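Cuaderno de taller — proyecto Skevorness
2 dic. 2023

Transcripción de los cuadernos de carga

Terminado el cuaderno 5 de la serie Clarkance (carboneo y munición de la flota, años de entreguerras). Quedan 43 páginas sin cotejar, casi todas de estadillos de calderas. La tinta azul se lee bien; el lápiz, mal. Las abreviaturas de calibre las dejo como están y las desarrollo entre corchetes.
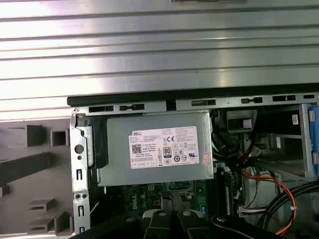 Tonelajes

El inventario de Kombo da toneladas largas y el de Daston, métricas. He pasado todo a métricas en columna aparte, sin tocar la original. En la página 86 el escribiente suma el carbón de reserva dos veces — he anotado el error al margen y no lo corrijo en la tabla. Para los cruceros auxiliares no hay desplazamiento a plena carga, solo el de pruebas. 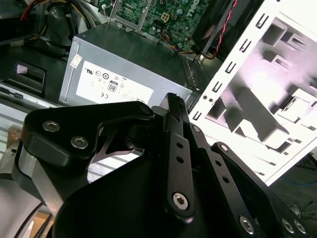 Puesto de trabajo, ordenador abierto.

Fechas de entrada en dique

Tres buques aparecen en dique y en maniobras la misma semana. Creo que el registro de maniobras se redactó con antelación y nadie lo enmendó. Doy preferencia al libro del dique, que lleva firma diaria. Los casos dudosos van marcados con una D. 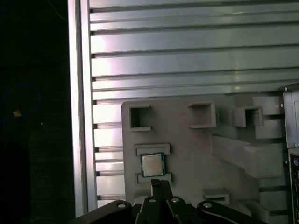 Daston contesta que el libro del dique tampoco es de fiar en invierno, porque firmaban por adelantado los turnos de fiestas, y pide que se contraste con las facturas de remolcadores antes de dar por buena ninguna fecha de diciembre.

Pendiente: pedir las facturas, rehacer la lista de los 50 buques menores, revisar las D.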